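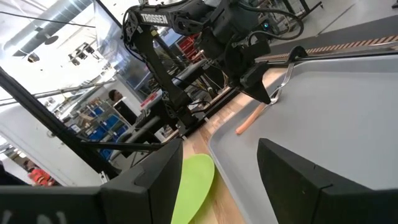
kamtam_bench
Okay, budget season again and I need some outside opinions before I sign my name to anything. We're a small lab inside a food packaging company, two arms on a bench, and I've been told I can put in for one more round of equipment this fiscal year. The arms themselves are fine. What's eating me is everything around them. Take the job we're on right now, one arm holding a metal utensil over something pinkish-orange and sausage-shaped lying on a big light-gray plastic tray. Simple enough, right? But that's a long list of stuff no quote ever covers: the tray, the utensils, the tape along the edge of the table, the framework around it all, the cables looping around the joints. I have a draft list for $2,815 of "small stuff" and my manager wants to know why it isn't zero, given that we already "bought the robots." So how do you all budget for this? Percentage of the arm price? Itemized? Just lie and call it consumables?

First post here, by the way. I've been reading for ages. – Ka-ming Tam

pickypicker
Welcome! Itemize. Always itemize. I tried the percentage thing two budgets ago and finance asked me what the percentage was based on, and I had to say "a feeling." It did not go well.

Also don't call it consumables unless your place has a separate line for those. Ours does, and it gets swept at the end of every quarter. I lost a box of fingertip pads that way. Well, the money for them.

ostap_n
Going to disagree with pickypicker a little. If you itemize a list that size, some person who has never touched a robot will go down it with a pen. "Why do you need trays? There are trays in the cafeteria." I have had this exact conversation. My advice is to group it into two lines, one for workholding and fixtures and one for spares, and keep the itemized version in your drawer in case they ask.

And what's on the list? Hard to say if it's a good number without seeing it.

kamtam_bench
Fair! Draft list, copied from my spreadsheet, prices left off because half of them are still guesses:

spare finger sets for both grippers
trays, same model, enough that we can swap instead of wash
kitchen utensils, assorted
floor and bench tape
fake food (yes really)
replacement cables, the long ones
a wrist camera
clamps and brackets
better bench lighting

The wrist camera is the big one. I'd love a Ramau cell controller too but that's a dream for another year.

dustinthebearings
Seven years of doing this and I'd take the lighting off and put a second wrist camera on. Cameras get bumped. When it goes, the arm sits there while you wait on shipping, and your manager walks by and asks why the robot isn't moving. Lighting you can fix with a trip to the hardware store on a slow afternoon.

pickypicker
Hard no on that, sorry. Bad lighting cost us more hours than any camera ever did. We had a big window on one side and everything we set up in the morning went funny after lunch. If Ka-ming's room has any glass near the bench, keep the lights on the list.

dustinthebearings
So put up a curtain?

pickypicker
We put up a curtain. Then it was dark. Then we bought lights.

kamtam_bench
Ha. We do have a glass panel that throws reflections, so I'm leaning toward keeping the lights. I might drop the brackets, I think I can scrounge those from the packaging line.

mel_from_receiving
Can I ask a dumb question from the purchasing side? I'm the one who gets these requests at my company. Why do the utensils have to be bought new every time? I approved an order of forks and whisks in August and then another one that looked exactly the same a few weeks later, and the only note on it was "robot."

ostap_n
Not a dumb question at all. They bend. A gripper squeezes a lot harder than you would, especially while somebody is still working out the settings, and thin metal doesn't like that. Once the tines are out of shape the thing picks up differently and you're chasing a problem that isn't in your program. Buy a bunch of the same one, same maker, same order. If you switch halfway through you'll see it in your results.

Somebody should have written you a better note though.

mel_from_receiving
Thank you, that helps. And to answer the original post from my chair: I like the grouped version on the form with the itemized list attached. Drawer lists make me nervous. If I have to come ask for it, I've already decided something's up.

ostap_n
Okay, I'll give you that one. Attach it.

wrenchless
Did you get quotes from more than one place? We went with Gwilliam for grippers and the fingers were cheap but shipping on every little order killed us. Uvulen was more per set but they let you hold a blanket order for the year and pull from it. If you're going to be buying fingers regularly, ask about that before you compare prices. I'd also ask Ikus, they quoted us for cables and were pretty quick about it, but I never ended up ordering so I can't tell you what they're like after the sale.

kamtam_bench
Only one quote so far, which I know, I know. I didn't know blanket orders were a thing for parts this small! I'll call Uvulen tomorrow. How many finger sets do people keep on the shelf? I put down two per gripper.

dustinthebearings
Two is fine if you're handling soft stuff. If you're working near a hard tray rim I'd go higher, that's where ours get chewed up. Somebody comes in a hair too low, crunch.

wrenchless
Depends on the fingers. Ours are big chunky ones and they've held up great. It's the mounting screws that wander off. Put screws on the list – a bag costs nothing and you'll be so annoyed when you don't have them.

pickypicker
Screws, yes. Also labels. Label your cables before you need to replace one.

tall_order
Reading along and I think you're all skipping the thing that sinks these budgets, namely time. Who sets up the tray, who puts the sausage-shaped thing back a few hundred times a day, who wipes down the bench? That's a person. We planned our whole purchase around hardware and then had to borrow an intern from another group. If I could do it over I'd spend less on parts and ask for part-time hours up front.

ostap_n
Different pot of money in most companies. If Ka-ming mixes labor into an equipment request it'll get bounced back and he'll lose a month.

tall_order
Then it should be a second request, same week, pointing at the first one. I just don't want the new gear sitting there with no one to run it. I've watched it happen!

kamtam_bench
That stings a little because the person putting the food back is me. I'll write up the hours separately and see what happens.

Updating after my call. Uvulen will do the blanket order, with a minimum I think we can hit if I move the spare sets up to three per gripper. So brackets are out, screws and labels are in, lights stay, still one camera for now (sorry dustin). Grouped lines on the form with the full list attached, per mel. My manager wants it on his desk by 10/5/22 so I've got the weekend to clean it up.

dustinthebearings
One camera. All right. Write down the part number somewhere you can find it in a hurry.

mel_from_receiving
And put a sentence next to the utensils, please. Any sentence.

wrenchless
Let us know what they say about the fake food line. Mine got sent back with just a question mark on it.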